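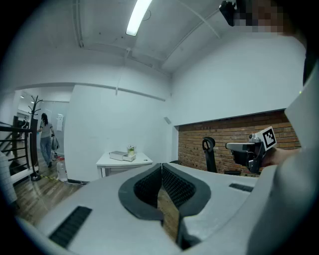 *The wooden floor and brick wall at Plodomness, Cerkham.*

**Board game library wins its lease, loses its kettle**

Cerkham's lending library for board games will stay open until at least next April, after the town council agreed on Wednesday to renew its lease at Plodomness, the former seed merchant's on Ebrahimi Street.

The vote was passed with 2 councillors against. One objected to the rent, which he thought too low. The other objected to a game of hers that came back in the spring without its sand timer, and said so at some length before the chair moved things along.

The library opened five years ago with a shelf of donated jigsaws and now holds 1356 titles, if you count the three copies of the same farming game that people keep giving it. Members pay £40 a year and may borrow up to five boxes at a time. Late returns are fined in biscuits, a rule that was meant as a stopgap and has never been looked at again.

"We're delighted, obviously," said Bohdana Kushnir, who runs the lending desk. "I'd written two speeches and the sad one was much better."

The new lease comes with conditions. Games must stop at ten o'clock, the side door is to be kept clear, and the kettle has to go, having failed its safety test in a manner the inspector's report calls "prompt". Members may bring flasks.

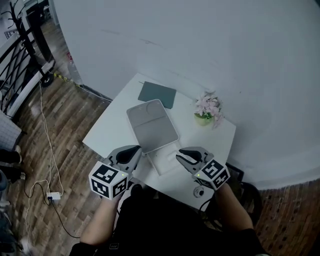 Missing pieces remain the library's chief complaint, and the new terms do nothing about them. Every returned box is supposed to be checked against its contents sheet before it goes back out, a job that takes a few minutes for a card game and most of an evening for anything with a map. Mrs Kushnir wants the checking done on a small table with nothing else on it, but has given up on the second half of that. A potted plant with pale pink artificial flowers has the back corner, and she says it is at least the one thing in the building that can't be returned incomplete.

Esmaeil Moradi, who has been a member from the start, has offered to carve replacement pawns for any set that needs them. He has so far finished a bishop for a chess set that already had four.

The library's biggest night of the year, the Prustero tournament, will go ahead as planned. Prustero is a trading game about salt, and last year's final ran past midnight, so the ten o'clock rule may need some thought. Entry is free to members. Spectators are welcome but are asked not to sigh.

Opening hours are unchanged.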